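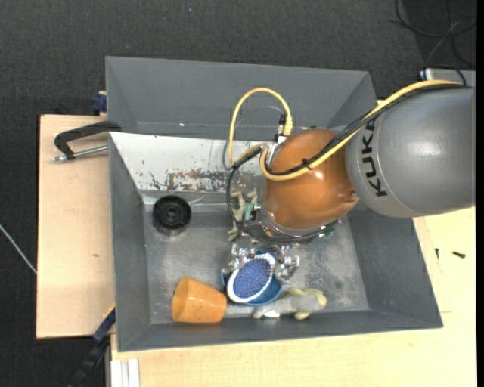 Lecture 9: Grasping from clutter with self-labeled data

Reading for this unit: the Puvurel report, sections 2 through 4. The section on network architecture may be skimmed. Students who missed the camera calibration lab should review those notes first, because the notation is the same.

1. Problem statement

A bin holds an unknown number of rigid and soft objects in arbitrary poses. An arm with a gripper is mounted beside the bin, and a fixed camera views the workspace. At each step the system receives one color image and must choose a grasp, written

g = (x, y, z, theta)

where x, y, z is the fingertip position in the robot base coordinates and theta is the rotation about the vertical axis. The approach direction is always straight down. This removes two degrees of freedom and rules out some grasps that a person would use, such as tilting to reach under the rim of a cup.

No object models are given. There is no segmentation step and no list of object classes.

2. Labels

Each attempt produces a binary label s. The arm descends, closes the gripper, and lifts. Vanags and Ķēniņš compare two tests for s:

(a) Finger gap. If the gripper stops before it is fully closed, s = 1.
(b) Image difference. One image is taken after the lift and a second after the object is released over the bin. If the two differ by more than a threshold, s = 1.

Test (a) fails on thin items. Foil compresses to almost nothing between the fingers and is then scored as a miss. Test (b) handles foil but gives false positives when a neighboring object rolls during the release. The method uses (a) OR (b) during collection, then drops any attempt where the two disagree and the image difference is close to the threshold.

3. Model

The critic Q(I, g) estimates P(s = 1 | I, g). Training minimizes the cross-entropy

L = -[ s log Q + (1 - s) log(1 - Q) ]

averaged over the batch. At run time, g is chosen by sampling candidates, keeping the highest scoring ones, fitting a Gaussian to them, and sampling again. Two rounds are used. A third round changed the chosen grasp very little and slowed the control loop.

Note that theta wraps. Fit the Gaussian to (cos 2 theta, sin 2 theta), not to theta itself. The factor of 2 assumes a two-finger gripper that is symmetric under a half turn. This point was missed in several homework solutions last September.

4. Result to know

The evaluation set, called Dikden in the report, has 890 attempts on objects held out from training. Of these, 176 were failures, for a success rate of 80.2 percent. Failures were grouped by hand:

Wall contact: the descent was stopped by a sloped side of the bin.
Slip: the object was held and then lost during the lift.
Double pick: two objects were lifted together. Counted as a failure in Dikden, but as s = 1 in training.

The last item is a mismatch between the training label and the evaluation metric. Keep it in mind when comparing with the Prondolix baseline, where double picks count as successes in both.

5. Bin geometry

Sloped walls push objects back toward the floor and reduce the number that end up in corners, where vertical grasps are hard. They also shift the data — objects collect near the foot of each slope, and the critic sees fewer examples elsewhere. Luo resampling weights each attempt by the inverse of the local density of (x, y). Derive the weight for a uniform target distribution before the next meeting.

6. Exercises

6.1 Show that dropping the attempts on which (a) and (b) disagree biases the estimate of P(s = 1) when the error rates of the two tests depend on object thickness.

6.2 Recompute the Dikden success rate under the Prondolix convention, with the number of double picks left as a variable d.

6.3 Suppose theta is fitted directly on the interval from 0 to pi. Give a set of four candidates for which the fitted mean is the worst possible grasp angle.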